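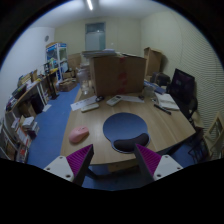
Jytte Egilsson
Product editor, Bulasano

Holst meeting table, light wood

The Holst is our table for small offices and shared work rooms. It has a pale wood-grain surface and a front edge that is curved, so you can sit close to it without a hard corner against your arms. We have used one in our own room in Drikgate since May, and it is rarely tidy. A mouse pad with a wrist rest, two remote controls, an open notebook or some papers and a large cardboard box can all be on it together, and there is still a place to write.

The surface is easy to keep clean. Wipe it with a soft cloth that is a little damp, and dry it after. Please do not use strong cleaners. A pen mark comes off best if you take it the same day.

For seating we suggest a chair with a tall mesh back. A black one looks good beside the light wood, but this is a matter of taste. Chairs are not included in the price.

The table is delivered in 2 packages and it takes up to 19 minutes to put together if you are two persons. The tool is in the smaller package. On carpet, lift the table when you want to move it and do not push.

If you need more space for papers, the Arnon side shelf has the same color and can be ordered together with the table or later.

Delivery time: 10 working days
Price: 4,000 kroner, delivery included
Questions about larger orders: Mogens Grímsdóttir, sales office, Drikgate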